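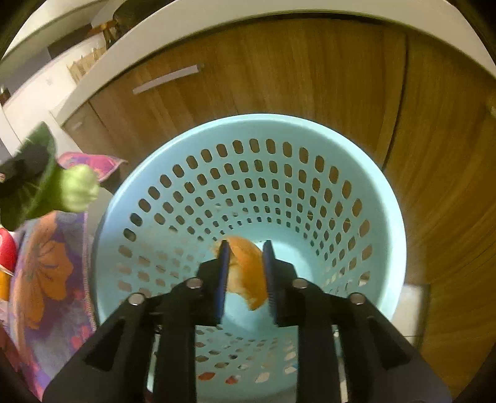
Orange peel and a perforated turquoise basket.

Home | Visits | Notes | Archive | Contact

Filed under: Site visits, Organic waste

Open day at the Jestholm composting plant
Yung-ching Tang
Jun 2, 2025

The Jestholm plant takes separated food waste from households and from a small number of commercial kitchens, and yard waste from the town of Wakorside. It is run by Umorar under a contract with the town. The open day consisted of a short talk in the weighbridge office, a walk along the process line, and a question period next to the screening shed. Visitors were issued vests and boots. The notes below follow the order of the walk.

Reception

Trucks are weighed in, tip on a concrete apron inside the reception hall, and are weighed out. The hall is kept under slight negative pressure and the doors are interlocked, so only one can be open at a time. The last load recorded before our group arrived carried ticket number 1613, and the office display showed its net weight, origin and moisture class. Moisture class is assigned by eye by the loader operator. The plant manager said that the operators agree with the oven test in most cases and are least reliable on mixed loads after rain.

Food waste is blended with shredded branches before it goes any further. The recipe is 2 parts wood to one part food by volume, adjusted when the food fraction is heavy in fruit. Citrus was discussed at some length. The common advice for garden heaps is to leave peel out, on the grounds that the oil slows decomposition and the acid upsets worms. The plant accepts peel without limit. Limonene is volatile and much of it is driven off in the first hot days, and the acidity of a blended load recovers before the material leaves the tunnels. Whole fruit is a bigger nuisance than peel, as it rolls off the conveyor and passes through the shredder housing partly intact.

Tunnels

There are 10 tunnels, each with a perforated floor through which air is blown from below. A load stays under forced air until the required temperature has been held for the required time, measured by probes pushed in from the side wall. Exhaust air passes through a water scrubber and then a bed of wood chips. We were shown the control screen for one tunnel. The oxygen trace had a sawtooth shape, which the operator explained as the fan switching between two set points. A variable speed drive would smooth it out and has been requested for the next budget.

The floor is the part that needs the most attention. Fines settle in the air holes and have to be cleared by hand with a rod after each batch. An earlier design with a coarser slot was easier to clean but let leachate carry solids into the drain. I asked whether a layer of coarse chips under the load would help. It does, and they use one, but the loader tends to disturb it in the first few feet inside the door, and the blockages are concentrated there.

Maturation

After the tunnels the material is stacked in long windrows under a roof open at the sides. Turning is done with a Nkuna straddle turner, bought used. Its drum teeth are wear parts and are replaced as a set every December, when intake is low and the machine can be taken out of service. Steam was coming off the row being turned. The smell at this stage was earthy with a trace of ammonia, noticeably milder than in the reception hall.

Pile records are kept on a card in a plastic sleeve at the end of each row and copied to the office computer at the end of the shift. The card has the batch number, turning dates and core temperatures. Two of the cards we looked at had gaps in the temperature column.

Screening and product

The finished material goes over a drum screen. The undersize is sold as compost, and the oversize wood goes back to the reception hall as bulking agent, less the plastic film removed by an air separator. Film remains the main contaminant. Much of it comes from bags labeled compostable that do not break down within the tunnel stage, and the operators cannot tell these from ordinary bags at conveyor speed.

Output last year was 4000 tons. Most was taken by landscapers and the rest by residents, who may load their own trailers from a bay near the gate.

Questions

Questions covered odor complaints, heavy metals and the price of a trailer load. The metals results are posted in the weighbridge office and were within the contract limits. I did not get an answer on the energy used per ton by the tunnel fans, and have sent the question to Umorar in writing.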